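Gripper pads - spares now or wait?

tatham_lad
Trying to get next year's kit list done before the money goes. I've got 797 quid left and want spare pads for the two-finger grippers. Is five pairs daft?

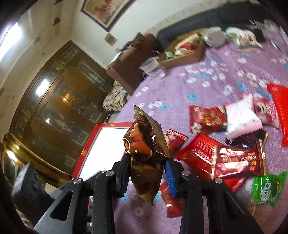

Blue ridged pads on a foil snack packet

Usman82
Five sounds fine to me. Foil's slippery stuff, I'd want the ridges as fresh as I could get them.

jorkton_jo
Disagree, sorry! I'd buy two pairs and put the rest towards a second gripper - pads are cheap, a dead finger joint isn't.

tatham_lad
Hmm, a second one eats nearly the lot though. Hauwa Olaniyan at Sudley quoted me 82 for a pair, posted.

Usman82
For a PAIR? Ask her for a price on five before you do anything.

tatham_lad
Will do, emailing her tonight.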